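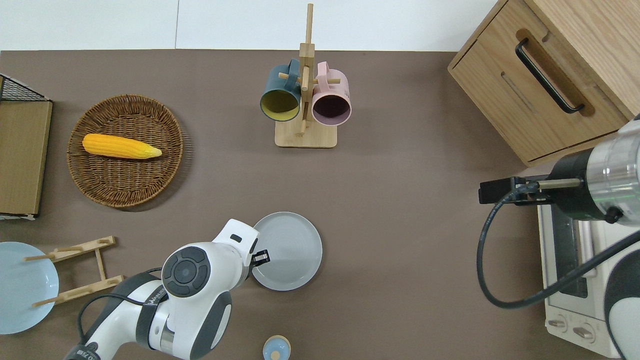
Two arms, one gray plate, and the mug tree that everybody ends up talking about. The kitchen table at Stukdale.

I finally got to go to the Stukdale open lab day, and I have been boring everyone I know with it ever since, so now it's your turn. For those who don't know it, Stukdale is a small software outfit on the second floor above a tile showroom (park behind, the front is all permit spaces). They don't build arms. They buy them, and then they write everything that tells the arms what to do: the perception, the planner, the low-level control and a whole pile of tools for figuring out why it went wrong. Being a tools person myself, I went mostly for the pile.

Sign-in was at nine, with coffee and very good sesame rings. I counted 34 name badges on the table, because I'm like that, and I was near the end of the alphabet so I had time. Benedicta Odoi gave the welcome. She runs the planning side and she talks fast! Her main point was that the table tasks look like one problem and are really a stack of small ones with bad handoffs between them. The planner hands over a grasp pose, the controller finds it can't get there without folding the elbow into the other arm, and by the time anybody tells the planner, the plan is stale. They used to replan the whole task every time that happened. Since February they've been repairing just the broken piece, and that was the thing she most wanted us to see.

So off we went to the table. They let us in by groups of 6, and my group got Paraskevi Vrettos, who sat at a desk with two big monitors and narrated while the arms did their thing. The left monitor had the camera view with the outlines the perception module had drawn on it, and the right one had a timeline, one lane per arm, with little colored blocks for reach, close, lift and so on. When an arm waits for the other one, the block goes hatched. I loved that. I've spent so many hours of my life scrolling through log files looking for exactly that wait, and there it was as a stripe you could spot from the back of the room.

Paraskevi said the plates are the hard part, and I believe her. A plate lying flat gives a two-finger gripper very little to hold, so the planner wants the rim, and it wants a part of the rim with room for a finger to get under or beside it. The perception side (they call the module Margaritis, I didn't get the story) fits a circle to each plate and then scores points along the edge. You can turn the scores on as an overlay and it looks like a string of beads going from red to green. Points near the other arm's current path get marked down, which means the beads change color while the other arm is moving. It's kind of hypnotic. 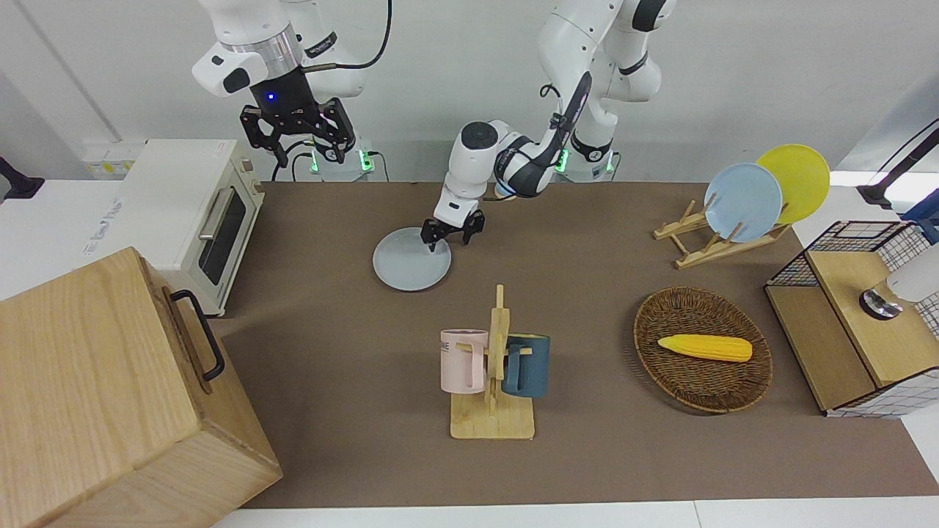 And because the two arms share one tabletop, a lot of the talk was about who gets which bit of space. Stukdale's answer is a reservation scheme. Each arm books a chunk of volume for a short stretch of time, and the other one can either route around it or wait its turn. Somebody in my group asked why they don't just plan both arms jointly and be done with it. They tried. It gave prettier motion and took too long, and when one grasp slipped the whole joint plan was garbage. With reservations, one arm can fall behind and the other only notices if it wants the same space.

I asked how big the chunks are and got a grin and a "depends". There's a config value for the padding, currently 80 millimeters, and apparently there's been a running argument in the office over it. Too much padding and the arms take turns like two polite people at a door. Too little and the force limits trip. I would have liked to see a plot of that, and if anyone from Stukdale reads this, please publish the plot.

After a break we had the tooling session, given by Eftychia Ververidis, and it was my favorite part of the day. Their replay tool is called Clutel. Every run gets recorded, camera streams and joint states and planner decisions all on one clock, and you can stop anywhere and ask the planner what it would do from there with today's code. You can also edit the estimate. She dragged a plate a little to the side in the recorded world, hit the key, and a new set of grasp candidates came up in a second or two. Then she saved it as a test case with one click! Their nightly regression is made up almost entirely of moments like that, some 90 of them so far, each with a short note on what went wrong at the time. The notes are great reading. One just says "mug thinks it is a bowl".

There were rough edges too, and I appreciated that she showed them. The clock sync drifts on long recordings. The search is basically a text box over file names. And if you rename a frame in the config, your old recordings stop loading until you run a migration script by hand - I have this exact bug in my own stuff, so I felt very at home.
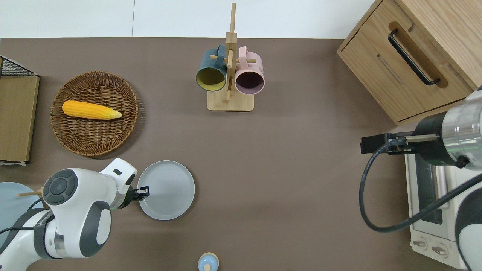 Evdokia Stergiou, who read a draft of this, wrote back that I was too easy on the reservation scheme. Her team tried something close to it with the Denex controller and dropped it, she says, as the arms kept handing the same space back and forth with neither one getting anywhere, and she'd want to know what Stukdale does about priority before she got excited. Fair enough! I did ask a bit about that over lunch. The arm that's already holding something goes first, and if neither is, it's whoever has waited longest. Whether that's enough with three arms, I couldn't tell you.

Lunch was stuffed peppers, and there was a sign-up sheet for the next visit next to the napkins. Slides are supposed to go out to everyone on the list. Bring a sweater if you go, they keep the lab cold.

Posted 20 March 2019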